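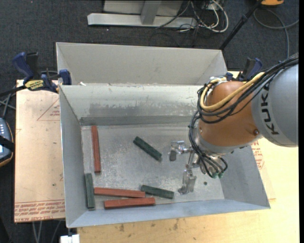
Benoît Ferrand spent most of his first winter in the Korodeck workshop on the problem of picking parts out of a bin, and most of that time went into the bin. He shares the cell with Algirdas Rozīte, who wrote the motion code. The arm is a secondhand KUKA. The parts are plain rectangular blocks in red and dark green, left at whatever angle they land, and the bin is open sheet metal held to the table with bar clamps. The project is called Melance, after a street Ferrand used to live on.

"The blocks are a stand-in," Ferrand said. "I want to sort offcuts from the saw eventually. Offcuts come in every shape, and I did not want to debug shape and grasp at the same time."

The clamps were added in January. Before that the bin rested on its own weight, and any contact between a finger and a wall pushed it out of position. The software kept the old coordinates. Rozīte said they lost two evenings looking for a calibration error before one of them put a ruler against the bin.

"It had moved 2 mm on one side and more on the other," he said. "So it was also rotated. The camera calibration was fine the whole time. I had redone it three times by then."

The gripper went through several versions. The current one uses linkages, with a rounded pad on one finger. Ferrand made the brackets himself and had the pins turned by Mägi, a small machine shop across the road. He limits closing force in software and ramps it up over 200 milliseconds. A faster ramp kicked the blocks sideways before the second finger made contact, mostly when the block lay at a diagonal to the fingers.

Blocks against a wall remain the hardest case. A finger needs space on both sides of the part, and a block lying along the wall gives it space on one. Rozīte's planner handles this in two steps. It first looks for a grasp across the short side at the free end. If there is none, it lowers a single finger and drags the block toward the middle, then takes a new picture and plans again.

"The drag is ugly," he said. "It scratches the floor. I would rather have a scratched floor than a fault at one in the morning."

The walls slope, and Ferrand considers that a mixed benefit. A block dropped on a slope tends to slide to the floor, where the planner expects it. The slope also narrows the usable area at the bottom, and the wrist needs more room than the fingers do. He keeps a table of wrist angles that are not allowed within 60 mm of each wall. The table was filled in by hand with the arm in slow mode.

Cables were the other recurring cost. The supply hose and the wiring run along the outside of the arm and over the wrist. Ferrand first tied them tight, and a connector pulled out when the last joint turned past its usual range. He now leaves a loop at the wrist and restricts the joint in the controller.

"Everyone told me to leave slack," he said. "How much slack is the question. Too much and it hangs down into the bin and the camera sees it as a part."

The vision side runs on a package called Nerkel, which Rozīte maintains. It separates the blocks by color first and by edge second. Red is reliable. Dark green on gray metal is less so, and scratches in the floor sometimes produce an edge where there is none. He has tried a matte coating on a spare piece of sheet but has not put it in the cell.

They log every attempt. At the time we spoke the log held 3,174 picks, including failures, and Ferrand asked that no success rate be printed until the log is split by wall distance. Many of the early entries were made with the bin unclamped, and he does not trust them.

Asked what he would change, Ferrand named the table. It is wood, and he believes it flexes when the arm decelerates at full reach. He has not measured this. Rozīte disagrees and thinks the movement is in the base mount. They intend to put a dial indicator on both.

The offcuts are still in a crate under the saw.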